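Ich schulde euch noch die Geschichte vom Stillstand. Wer hier länger mitliest, weiß ja, dass ich seit November an unserer Spielküche sitze und einem Roboterarm das Aufräumen beibringe. Lief richtig gut! Bis zum 6. April. Da blieb der Arm mitten in der Bewegung stehen, Fehlermeldung »Gelenkmoment überschritten«, und ich saß davor und dachte: Womit denn bitte, mit einer Plastikbanane?

Beim ersten Mal habe ich noch brav quittiert und weitergemacht. Beim zweiten Mal auch (ich weiß, ich weiß). Beim achten Mal habe ich mir endlich einen Kaffee geholt und die Protokolle aufgemacht, 1.858 Zeilen, und gleich die ersten waren peinlich. Der Fehler kam immer dann, wenn sich das Handgelenk weit drehte. Also Verdacht Nummer eins: die Kabel. Die hängen bei uns in ziemlich großzügigen Bögen herum.
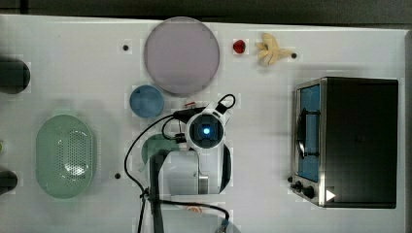

Homa Safavi schrieb mir dazu, bei ihr in Starnberg sei es genau andersherum gewesen: Das Kabel war zu kurz gebunden, zog bei jeder Drehung am Gelenk, und die Steuerung hielt das für einen Zusammenstoß. Sie habe 18 Tage lang an der Software gesucht.

Das hat mir ehrlich gesagt den Abend gerettet, denn an »zu kurz« hatte ich überhaupt nicht gedacht. Ich also Strom weg, hin zum Arm und das Handgelenk vorsichtig von Hand durchgedreht. Und siehe da – kurz vor dem Anschlag wurde es stramm. Ein Kabelbinder saß so blöd, dass der Bogen dahinter zwar schön locker aussah, das Stück davor aber null Spiel hatte. Den Binder hatte natürlich ich gesetzt, wer sonst.

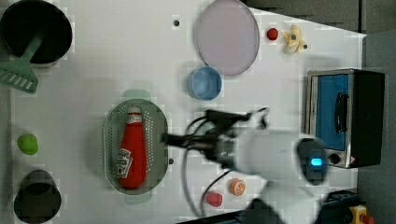
Neuer Binder, eine Handbreit weiter hinten, dann alles noch mal von vorn: erst langsam und ohne Greifen, danach mit Colander und Ketchup und dem ganzen Kram. Insgesamt 52 Durchläufe, kein einziger Stopp. Ich war so erleichtert, dass ich laut gejubelt habe!

Was mich aber mehr beschäftigt als der Binder, ist mein ewiges Wegklicken. Die Schutzabschaltung hat genau das getan, was sie soll, und ich habe sie behandelt wie ein Cookie-Banner. Jetzt gilt bei mir: Beim zweiten gleichen Fehler wird ausgeschaltet und nachgesehen, auch wenn ich gerade im Schwung bin. 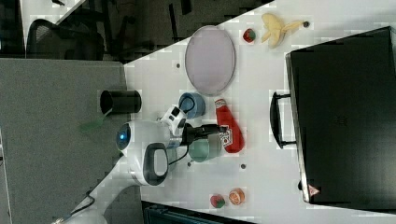

Kann man die Momentgrenze nicht einfach höher stellen?
Technisch geht das schon, nur zerrt der Arm dann eben stärker am Kabel, bis irgendwann der Stecker nachgibt. Und mit den Fingern will ich bei so einer Einstellung auch nicht dazwischen geraten. Meine Grenze bleibt, wo sie war.

Als Nächstes kommt eine ordentliche Kabelführung dran, die Klettbänder dafür sind schon bestellt.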